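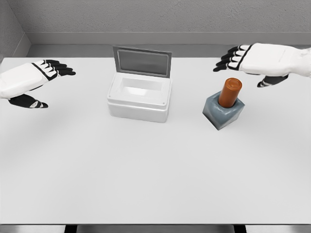 Mitali Majumder
Local news reporter

Murkerside pharmacy to open on evenings from 12th March

People in Murkerside will soon be able to collect their medicines after work. The Akande pharmacy on Grason Street is going to stay open until nine in the evening, five days a week, starting on 12th March. Until now it has closed at half past five, and many residents have had to take a bus to Tiltomov for a late prescription.

The change follows a trial in February, when the shop kept its doors open late on 15 evenings. On the busiest of them, 24 customers came after the usual closing time. Most of them wanted repeat prescriptions, but parents with small children also came to ask for advice.

"We did not expect so many people in such bad weather," said the manager, Helen Akande. "Some of them told us they had been leaving work early every month only to reach us in time."

Two new members of staff have been hired for the later hours. A pharmacist will be present the whole evening, so prescriptions can be prepared as usual and not only handed over. The small consultation room will be open as well – customers can ask for it at the counter, without an appointment.

The bus question is not fully solved. The number 17, which stops opposite the shop, makes its last journey towards the upper part of the town at ten minutes past eight. Residents of Hill Road have asked the bus company for one more departure, and an answer is expected before the summer timetable is printed.

Not everybody is pleased with the plan. Two neighbours have written to the town council about parking on Grason Street, where the spaces are already full in the evening. The pharmacy has asked drivers to use the car park behind the library, which is free after six.

Weekend hours stay the same. Customers who return old or unused medicines are asked to do it before five, when the collection box is locked for the day.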